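Subject: Re: [branch-compliance] Internal audit findings and who signs them closed

Replying to the list because two of you wrote to me off-list with the same question, and the answer might as well be in the archive.

On the earlier message:

> We had our exam exit meeting in October. The examiners did not
> write us up for anything new, but they said our issue tracking
> was "informal" and wanted to see it tightened before they come
> back. We keep audit findings in a spreadsheet. The business line
> updates the status column and audit looks at it once a quarter.
> Is that really so unusual for a bank our size? And does anyone
> have a closure procedure they would be willing to share? We have
> 9 branches and an audit department of 2, so please nothing that
> needs a new system.

It is not unusual. We did it the same way at Randcombe until a couple of exam cycles ago, and we got nearly the same comment. In our case it was verbal the first time and in writing the second time, so I would not wait.

The spreadsheet was never the problem for us. The examiners did not care what the list was kept in. What they cared about was the status column, and the fact that the person who owned the finding could change "open" to "closed" without anybody else touching it. They picked a handful of closed items and asked for the evidence. For most of them we had an email saying the procedure had been updated. For one we had the updated procedure, but the branches were still using the old form. That one took up most of the exit meeting.

This is what we changed. Every finding now has four statuses instead of two: open, submitted, validated, closed. The business line can only move it to submitted. Audit moves it to validated after testing, and the testing has to cover a period after the fix went in. For a control that runs daily we wait 31 days. For a monthly control we wait for 3 cycles, which annoys people, but the examiners have accepted it each time. Closed means the audit committee has seen it in the packet.

Due dates were the second thing. Ours used to move. A manager would ask for another month, audit would say fine, and the spreadsheet would show the new date as though it had always been there. We now keep the original date in its own column and never overwrite it. Any extension needs a written reason and the name of the person who approved it. A high-rated finding can be extended once at management level, and after that it goes to the board.

The third thing was repeat findings. If something comes back within two years of being closed, it is reopened under the old number with the old date. We used to give it a new number, so the aging report looked a lot better than it should have. The first board report after we fixed this was unpleasant.

We wrote all of this up in about 9 pages, and most of that is the rating definitions. I am cleaning out the parts that are specific to us and will upload it to the files area. The write-up is on the same page as my other notes.

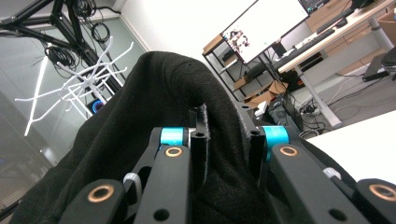 Black fabric, folded. Close-up.

On software: we looked at the Atex tracker and one other product. Both would have worked. For a department of two I could not justify the cost, and the examiners did not push us toward either. We locked the status column so that only audit can edit it, and we save a read-only copy at every month end. The saved copies turned out to be the most useful part, as we can show what the list said on any given month end without arguing about it.

One caution on the word "informal." When ours used it, I took it as advice and put it in my notes but not in the tracker. At the next exam they asked where it was. Verbal comments from the exit meeting now get logged as findings, rated low unless there is a reason to go higher, with the source shown as "exam, verbal." I would log yours now, with the October date, even if the written report has not arrived. If the report words it differently, add the report language underneath and leave the first entry alone.

Somebody asked me off-list whether the business line should be allowed to dispute a rating. Ours can, within ten business days of the draft report, in writing. The dispute and the response are both attached to the finding. We have had very few, and I think one rating was changed.

The other question was about training material. The only thing I have used with branch managers is the short Jabłońska handout on writing corrective action plans. It is plain and it does not assume an audit background. I do not have permission to post it here, so please do not ask me for a copy.

If anyone has a way of validating fixes at a vendor, where you cannot pull the sample yourself, I would like to hear it. We currently accept the vendor's own test results plus a call, and I expect that to be the next thing we get asked about.

Compliance and audit, Randcombe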